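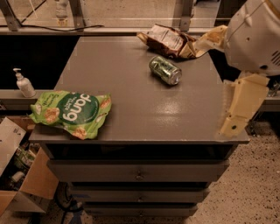
Snack bag, can and wrapper on top of a gray drawer cabinet.

Dargate Shared Workspace: Snacks, Surfaces and Trash FAQ
Last updated May 29, 2024

These come up often enough at the front desk that we wrote them down. If you are looking for parking or the printer, those have their own pages, and the printer page is longer than anyone would like.

Is the top of a drawer cabinet a trash can?
No. It is flat, it is at a convenient height, and it is right there when you finish eating, and we understand the appeal. The trash cans are by the doors at both ends of each floor. They also have an opening in the top.

What if I plan to come back for it?
Then it will be waiting for you, unless the evening cleanup gets there first. We treat anything crumpled as finished. A folded-over bag with a clip on it is considered food and will be left alone for one night.

My green bag of dang was on the cabinet. Where did it go?
If it was crumpled, see above. If it was full, please check with your neighbors before you check with us.

Can snack bags be recycled here?
They can't go in our bins. Chip bags, bar wrappers and anything that is shiny on one side and papery on the other go in the regular trash. Folding one very small doesn't change its category. We get about 17 of these in the blue bin every week, many of them beautifully folded.

And cans?
Blue bin, please, and pour out whatever is left in the kitchen sink first. The potted plant near the Pillai Room has had enough sparkling water. Cans don't need to be rinsed to a shine, just emptied. Crushing is optional and best done before 16 people go on a conference call beside you.

Why does a can lying on its side bother you so much?
The tops are glossy and a can on its side has opinions about where it would like to go. Whatever is left inside goes with it, usually down the front and into the gap above the top drawer. We have cleaned a top drawer after root beer. It was full of envelopes, which had sealed themselves.

Things fall behind the cabinet. Whose job is that?
If you see it hanging over the back edge, it's yours, whoever put it there. Once it has gone down the back, email the desk and we'll roll the cabinet out. Please don't go after it with a ruler. There are already rulers back there.

May I keep food in the drawers?
Sealed food in a hard container, yes. Open bags, no. The bottom drawer is where crackers go to be forgotten, and after the events of last July we would rather not discuss it further. Uniten, who leases us the furniture, sent us a form for reporting the smell. We had to attach extra pages.

What should I wipe the top with?
A damp cloth with a drop of dish soap, then a dry one. Gloss shows everything, including the direction you wiped in. Skip the scouring side of the sponge. Paper towels work fine for crumbs if you catch the crumbs at the edge with your other hand, and the floor isn't your other hand.

Can I use hand sanitizer on a sticky spot?
We'd prefer that you didn't. It smears the stickiness over a larger area and leaves a dull patch, and then you have two problems and less sanitizer. Pump bottles are for hands. While we're here: please read the label before you pump. Several people on the second floor have been sanitizing with lotion and wondering why the doorknobs are like that.

I didn't leave it there. Do I have to pick it up?
You don't have to. You'll be walking past the trash can anyway, though, and it will take less time than the message you were going to post in the building channel with a photo attached.

Is there a fine?
There is no fine. Members of the Weltier wing voted on one and then could not agree on who would hold the jar.

Who empties the trash cans, and when?
The evening crew, after 6, on every working day. A full can before then can be reported at the desk. Please don't balance things on top of it. We have seen stacks that took real skill, and they all came down on the crew.

Something is missing from this page. Who do I tell?
The desk, in person or by email, and if you write it on a sticky note, stick it to the desk itself. Notes left on the cabinets get thrown out with everything else.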